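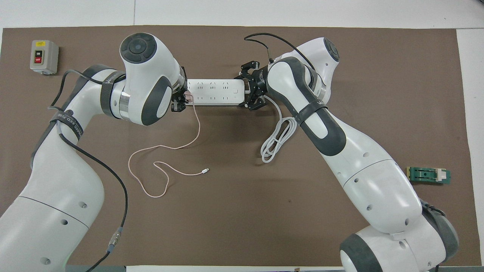

Nutorell Bench Pair

Two-armed bench station for cable and power strip handling

Order code 3493
Page last revised 10/06/2019

Overview

The Nutorell Bench Pair is for the jobs that end up on the bench by the back door: power strips, chargers, extension leads, anything with a tail. Goods like these come back from hire, from offices being cleared and from customers who changed their minds, and they come back in knots. Somebody has to lift them, turn them over, look at the sockets, coil the lead and put them in the right tray. The Bench Pair takes on the lifting, holding and turning. The looking and most of the untangling stay with a person, who is better at both and complains only slightly more.

It was worked out over two winters at the Plastimwood returns shed in Flakville, where the people on the strip bench had opinions about it from the first morning. A fair number of those opinions are now features.

What it does

One arm takes each end of the strip and the two hold it level over the mat. The operator checks the sockets and the switch, then calls for the next position with the foot pedal. Loose leads can stay plugged in while this goes on. The arms do not mind a charging cable trailing across the mat, though they will not tidy it either.

Coiled leads are best left coiled. If a strip arrives with its own cable neatly bundled, put it down with the bundle on the mat side and let the arm lift the body only. Asking the arms to coil a lead from scratch is possible. We have watched it done. Bring a sandwich.

What changes for the people on the bench

At Flakville the bench used to be staffed by 6 people on rotation, and it is still staffed by 6 people on rotation. We mention it early as it is the first thing anyone asks, usually before the kettle has boiled.

The day itself is different. Before, each person picked up, gripped and turned every strip by hand, and by the afternoon the wrists knew about it. Now one person checks and one feeds, and they swap when they like. The feeding job is dull. The checking job is less dull than it was, as you have both hands free to write down what is wrong with the thing. Fault notes have become longer and, in places, quite literary.

Some things got worse. The bench is slower on plain short strips, which a quick pair of hands could sort without thinking. The pace is set by the arms, so chatting speeds nothing up and slows nothing down, and a few of the older hands miss being able to race. There is also the matter of the pedal, which everyone presses twice for the first week.

Setting up

Stand the arms at the two front corners of the table with the mat between them. Any firm, level table will do. Do not use the one with the folded beer mat under its leg.

Strap the arm cables down as shown in the fitting sheet and leave enough slack at each joint for a full reach. Then walk both arms through the reach by hand, slowly, before switching on. If a cable pulls tight, it wants more slack, whatever the person who fitted it says.

Keep small parts in a tray. The mat is a fine surface for losing things on.

Agree who has the pedal. Two people on one pedal is how the Flakville shed came to own a spare pedal.

Supplied with the station

2 arms with grippers
Work mat, brown
Foot pedal with cover
Cable straps
Fitting sheet, one side of paper
Wall card for the fault codes, in larger print than the last one

Not supplied: the table, the trays, the operator.

Training

A half-day at your own bench is included in the price. It covers starting, stopping, clearing a dropped strip and changing the gripper fingers. We ask that everyone who works the bench comes, including those who have already decided they won't like it. They tend to find the faults we missed.

Servicing

Check the gripper fingers after every 100 hours and replace them if the tips are worn smooth. Wipe the mat whenever you can no longer tell what colour it was. Spare fingers and straps are kept by Ziółkowski, who will also take worn fingers back, and who would like them in a bag with the order code on it this time.

Ordering

Quote order code 3493 and tell us what you handle most. If the answer is "bit of everything", send us a box of it. June deliveries are full; the next ones go out after the summer shutdown.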